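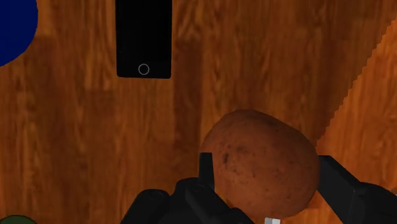 I've run Drastedis for long enough to know that most press releases get skimmed, so I'll put the news up top: as of November we're opening Stokard, our pricing and packaging service, to small software companies that want to sell outside their home country. I'm Éabha Scanlon, I founded the firm, and I wrote this one myself. It started with the checkout page. A client asked me why her app sold nicely at home and barely at all two borders over, and I did what I always do first, which was pick up my phone and try to buy the thing as a customer over there would. I gave up at the tax line. So would you!

Stokard is a fixed piece of work. We take one product and one new market, and we come back with a price, a plan structure, a list of payment methods people in that market really use, and rewritten plan names if yours don't travel. (One client had a tier called "Homebody." You can imagine the mail.) The fee is the same whether your company has three people or 70, and it covers a follow-up review after your first full quarter of sales in the new market.

Up to now we only did this for larger clients, and only as part of a longer contract. I kept turning away founders I liked, sometimes two in a week, and I got tired of it. Over the past year my team ran a pilot with 38 companies, mostly makers of scheduling, invoicing and classroom software. Some of them changed a single number on their pricing page. Others dropped a market altogether after reading our report, and I count those as good projects too – a launch you skip costs a lot less than one you have to pull.

The first of those pilots was with Tai, who make a booking tool for music teachers. They came to us ready to translate everything, help pages and all, and launch in four countries at once. We talked them into one country and a monthly plan that stops for the summer, when their teachers don't teach. They're now at 3,000 paying accounts there and are planning the second country at their own pace, which I'm very happy about.

We're also teaming up with Collow, who handle local billing and invoices. Stokard clients can use them or bring their own provider. We don't take a cut either way, and I'd rather say so here than have you wonder about it halfway through a call.

A word on who this is for. If you have fewer than 1,000 customers at home, please wait a bit. I mean that kindly – there's not much for us to read in your numbers yet, and you'd be paying for guesses. If you're past that and you keep seeing sign-ups from a place you've never advertised in, get in touch, and bring your refund emails along with your sales figures. I learn more from the refunds.

Bookings are open now through the Drastedis website, and the first projects start in November. We take them in small batches, so the start date you're offered may be a few weeks out. Reporters who'd like to talk to me or to one of the pilot companies can use the press form on the same site. I pick up those messages myself, usually before 9 in the morning, and mornings are also the best time to get me on the phone.

About Drastedis
Drastedis helps software companies set prices, plans and payment options for new markets. The firm was founded by Éabha Scanlon and works with clients in education, small business tools and personal finance.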